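A visit to the teleoperation and hand-teaching floor at Midum

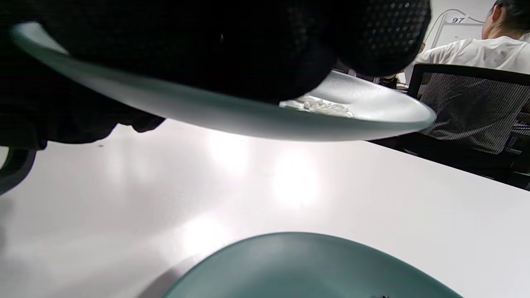
A plate in a gloved hand over the white table, with a second plate below. Midum, table work.

I went to the Midum open day on Aug 1, 2026, mostly to see how they collect the material they train their robots on. The company lets visitors in twice a year and the next one is in September. I had signed up for the afternoon group, which meant two hours on the floor and then a talk upstairs. What follows is from my notes, in the order we went around.

Midum has the ground floor of a former printing works in Bimden. You come in by the loading side, sign a sheet, and put your phone in a locker if you don't want to have a sticker put over the lens. Most of us took the sticker. It came off for the parts of the floor where pictures were allowed, and the guide told us clearly each time which those were. The coffee is by the coat rack and it is free.

The floor is one long room split in two. On the left are the hand-teaching tables, where people do household jobs with their hands or with a gripper tool held in the hand. On the right are the remote stations, where people drive a robot arm from a set of handles. The guide started us on the left.

The hand tables

There is no robot at a hand table. A person does the job, a camera on the tool records it from close up, and the recording is used later to train an arm that carries the same kind of gripper and the same kind of camera. The point is that the view matches. When the arm runs the job on its own, what its camera sees should look a lot like what the camera saw when a person did it.

The day's work on the side we saw was tableware. Plates, bowls, cups and cutlery, moved one at a time between a table, a rack and a tray. The plates at the table where I stood the longest were a pale sage green. I asked if the color was chosen for the cameras. The guide said no, they buy whatever is in stock and change it often, so that the robot does not learn that a plate is always one color. There were shelves at the back with other sets.

Tabletops are a bigger problem than plates. A bright white top throws the ceiling lights back at the camera as soft white spots, and the spots move when the camera moves. For the first few months the staff tried to get rid of them with cloths and side lighting. Then the models trained on those recordings did badly in kitchens, where there are plenty of shiny surfaces, and the white tops came back with the glare left in. They now record on several kinds of top and write down which one was used.

Each recording is short. The person starts from a set position, picks up the item, puts it where the job sheet says, and returns to the start. Then a second person checks the recording on a screen. A recording is thrown out if the grip slips and the person makes a save that the robot could not make, or if the item leaves the view for too long. The guide showed us the sheet for the morning shift: 907 recordings made, 71 thrown out. I asked if that was a good rate. She said it was normal for plates and poor for cups.

I had expected the throwing out to be about mistakes. Most of it is about speed. People who have been at it for a while get fast, and when they get fast they start using tricks, such as sliding a plate to the edge of the table with one finger and catching it from below. A gripper with two fingers has no way to copy that. New staff are slow and careful and their first week of recordings is often kept almost whole. The guide said they now ask everyone to change jobs after 83 recordings, which is the point where they found people began to hurry.

Tilted plates were the part I found most interesting. A plate lying flat is hard to pick up with a gripper, as there is very little rim to get hold of. Held at a steep angle it is easy to hold but hard to put down, and the last inch matters most. If the lower edge lands too early the plate tips over and bangs. The staff practice lowering one edge to the table first and then letting the rest follow while the grip opens a little at a time. It is a small movement and I could not see it well until it was played back at half speed.

Visitors were allowed to try. You get a tool of your own and a plate, and a line on the table to aim for. I made ten attempts. On the playback, two of mine would have been kept. In the rest I either let go too soon or covered the plate with my own sleeve. I have moved plates all my life, and it is strange to watch how much of the job I do with the wrong part of the hand.

The remote stations

On the right side there are 4 stations, and three were running. Each one has an operator in a chair, two handles on jointed stands, and a pair of arms across a low barrier. The arms copy the handles. The operator can look straight at the arms or at a screen that shows the view from the cameras on the wrists, and the rule during recording is screen only. Looking straight across gives the person information that the robot will not have.

These stations are much slower than the hand tables. Stacking three bowls took the operator we watched close to two minutes, and she was one of the experienced ones. The arms come from a supplier called Magesa and the handles are built in house. The handles give some push back when the gripper closes on something, though less than I would have liked when I had my turn. I could tell that I had touched the bowl. I could not tell how hard I was squeezing it.

There is a delay as well. It is small, and after a minute or so I stopped noticing it, but my hand had slowed down to suit. The operators told us the same thing happens to them, and that they feel clumsy for a while when they go home and start cooking.

Someone in our group asked why they keep the remote stations at all when the hand tables produce so much more in a day. The answer was that the hand recordings teach the general shape of the job and the remote ones correct it. An arm has limits that a person's arm does not have. It cannot bend in some directions and it gets in its own way. A recording made through the arm itself can only contain things the arm can do, so a small amount of it goes a long way. The mix they use depends on the job – more remote work for two-handed jobs, very little for simple picking.

The talk upstairs

The talk was about a project called Nunoseck, a shared library of kitchen jobs that Midum is putting together with two smaller labs. The idea is that everyone records with the same tool and the same job sheets, and a lab that has only one arm can still train on a large set. They showed an arm that had been trained on the library clearing a table it had not been trained on. We saw six runs. Four went through to the end. In one it stopped over a bowl and did not move again until it was reset, and in one it put a plate down half over the edge of the tray and a member of staff caught it.

I was glad they showed the bad runs along with the good ones. The speaker spent a fair amount of time on the plate. The arm had lowered it correctly but in the wrong place, and she put this down to too few recordings with the tray off to one side. The next batch of job sheets will ask for the tray to be moved every few recordings.

The questions went on for a while. Pay came up, and the answer was that staff are paid by the hour and not by the recording, which fits with what we had heard about hurrying. Privacy came up too. Other people on the floor are often in the background of the recordings, and faces are blurred before anything goes into the library. One man wanted to know when he could buy one for his house and did not get a date.

Practical notes

The Bimden site is a ten-minute walk from the train station, and the last part is along a road without much of a sidewalk. Wear closed shoes, as they will not let you past the barrier in sandals. The afternoon group is the better choice if you want a turn at the remote stations – the morning group had a line for them and some people missed out. Children over twelve can come with an adult.

Sign-up for the September open day is through the Midum site. The hand tables will be on laundry by then, with towels first and shirts later if the towels go well. I have put my name down again.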